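Home | Programs | Reports | Resources | Contact

Dernov Early Learning Materials Project
Interim Progress Report to the Foven Fund

Last updated: March 27, 2018

1. Status

The project is on schedule against the revised work plan. The activity cards for the stacking and placing unit are complete in draft. The sorting unit is behind by one review round and will be sent to the Fund with the next report. No change to the total award is requested.

2. Spending

Spending on materials to date is $689 against a line of $3000. Most of this went to wooden cubes, whiteboards, and markers. The balance is committed to printing and to replacement markers for the Stakenus and Fashola sites. Shipping to Stakenus was charged to the general line and will be moved at the end of the period.

3. Work completed

The stacking and placing unit now has 16 activity cards in 4 levels. Each card gives a starting layout, one spoken instruction, and a finished layout. The teacher draws a target on the board in marker, and the child builds inside it. At the first level the target is large and a single cube is used. Stacking starts at the second level.

Earlier drafts called for printed paper mats with a fixed outline. The mats slid on the table and curled at the corners after a few weeks of storage. They have been dropped from the unit. A whiteboard laid flat on the table replaces them, and the target is drawn by hand before each turn. This lets the teacher change the size of the target between turns without changing equipment.

Hand-drawn targets are uneven. The scoring note was rewritten to allow for this. A placement is scored as correct if the full base of the bottom cube is inside the line. Centering is not scored. Distance from the line is not scored.

4. Reference layouts

The reference layout for the two-cube card is given below. The target is left larger than the base of the stack so that the scorer can see clear board between the cube and the line. 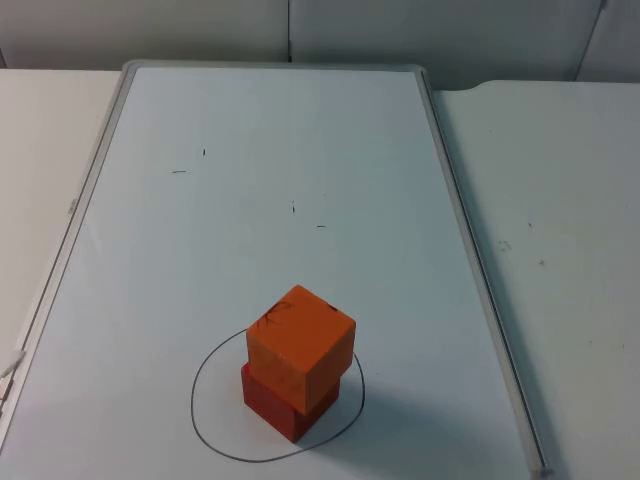
Figure 1. Two-cube card, finished layout: wooden cubes stacked inside a marker circle on a flat whiteboard.

The setup sheet asks for the board to be wiped before the first card of a session. A full cleaning with spray is left to the end of the day.

5. Open items

Card wording at the third level is still under review. The Fashola site asked for "put on top" in place of "stack," and both wordings are being kept until the review is closed. Storage bins have not been ordered.

Classroom use at both sites is planned for August. Printing must be approved before then.

Contact the Dernov project office | Copyright 2018 Dernov Early Learning Materials Project | Back to top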